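Small Wind Turbine Siting at the Bredireo Field Station
Final report, Renewable Energy Systems course project

1. Background

The Bredireo field station sits on a low ridge and buys all of its electricity from the local utility. The line to the station is old, and outages are common in winter. The station manager asked our class whether a small wind turbine could cover part of the load. Our group took the siting question. A second group looked at battery storage and is reporting separately.

The station uses most of its power for two walk-in coolers, a well pump and lighting in the main building. The coolers run all year. The pump runs mainly in the summer, when the greenhouse is in use.

2. Sites considered

We looked at three places on the property.

Site A is the open ground north of the main building. It is close to the electrical panel, so the cable run would be short. The building and a row of mature pines stand between it and the prevailing wind.

Site B is the top of the ridge, 575 feet from the panel. It has no trees nearby and is the highest point on the property. The access track is steep and would need gravel before a truck with a tower section could use it.

Site C is the edge of the lower pasture. We dropped it after the first visit. The ground is soft there and floods most springs.

3. Method

We put a Simico cup anemometer on a temporary mast at Site A and another at Site B. Both recorded ten-minute averages for 12 weeks. The masts were shorter than a real turbine tower, so we scaled the readings up to hub height with the standard power law. We used a larger exponent at Site A to account for the trees and the building.

The logger at Site A stopped for almost 6 days in the third week when its battery connector came loose. We left those days out for both sites so that the two records would match.

For energy output we used the power curve of the Badawi turbine, a three-blade model in the size range the station had asked about. We sorted the wind speeds into bins, multiplied the hours in each bin by the output at that speed, and added the results. We then took off 8 percent for wiring and inverter losses at Site A and 12 percent at Site B, where the cable is longer.

4. Results

Site B had the higher average wind speed in every week of the record. The gap was smallest when the wind came from the east, which is the one direction where Site A is not sheltered. Even with the higher losses, Site B produced more than twice the energy of Site A in our calculation.

Site A also had more gusty readings. Turbulence of this kind shortens the life of blades and bearings, and the turbine supplier's guide advises against placing a tower that close to trees.

5. Cost and permits

The longer cable and the track work make Site B more expensive to build. We did not get a firm quote for the gravel. The county requires a setback from the property line of at least the full height of the tower, and both sites meet it. The Anduletti trail passes below the ridge, and a tower at Site B would be visible from it.

6. Recommendation

We recommend Site B, with a full year of measurements before anything is bought. Our record covers only fall and early winter, and summer winds may be much weaker. The mast at Site B can stay where it is. The one at Site A can be taken down.

The raw data and the bin spreadsheet are in the shared course folder.
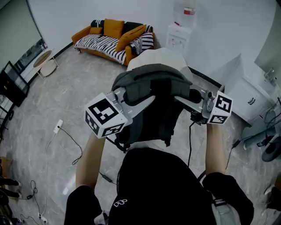 Figure 1. Hand-held grippers with marker cubes, one in each hand.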